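3.2 Simulated Test Environment

All trials in this project were carried out in simulation. The kitchen counter layout was built in Zistora, and the arm was controlled through the Fusevach planning library, which the department has used in earlier student projects. The task was pick and place into a bowl on a marble countertop, with other household items left on the counter as clutter.

The policy was trained on 698 demonstrations. Each demonstration was recorded by teleoperation and then replayed with small changes to the starting position of the target object. Lighting and counter texture were held fixed, as the purpose of the study was to examine object variety alone. 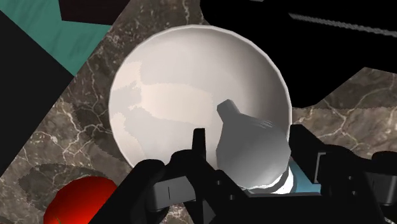
Evaluation used 142 trials divided among six target objects. Each trial was limited to 50 seconds of simulated time. A trial was scored as a success only if the object came to rest inside the bowl and the gripper had fully released it. Trials in which the object touched the rim and fell back onto the counter were scored as failures and recorded under a separate code.

3.3 Clutter Conditions

Two clutter conditions were compared. In the low condition, items were placed well away from the bowl. In the high condition, taller items were placed next to it, so that the planner had to bring the arm in from above. Item positions were drawn from a list prepared before testing and were not adjusted afterward.

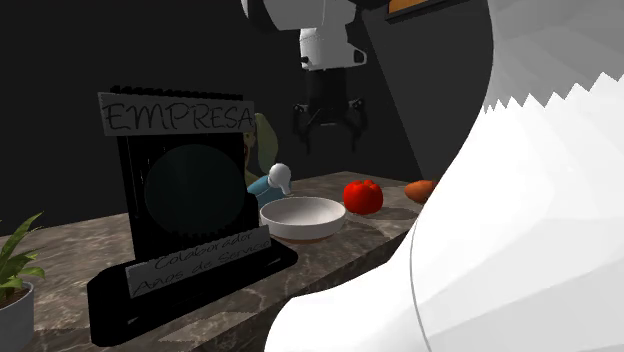
Figure 4. High clutter condition, with an award plaque to the left of the bowl and a red bell pepper to its right. The gripper is open above the counter.

Failures in the high condition came mainly from the approach stage. The planner often chose a path that kept clear of the tall items but brought the fingers down at a poor angle to the target. Rounded objects were the most affected. Adding a second approach point reduced these failures but made the motion slower, and several trials then ran out of time.

The comparison with the Boychuk baseline is given in Section 4. That baseline was run with its default settings, and further tuning may improve its results. The scoring sheets were checked by Ilham Pangaribuan against the recorded trials, and differences were settled before the tables were prepared.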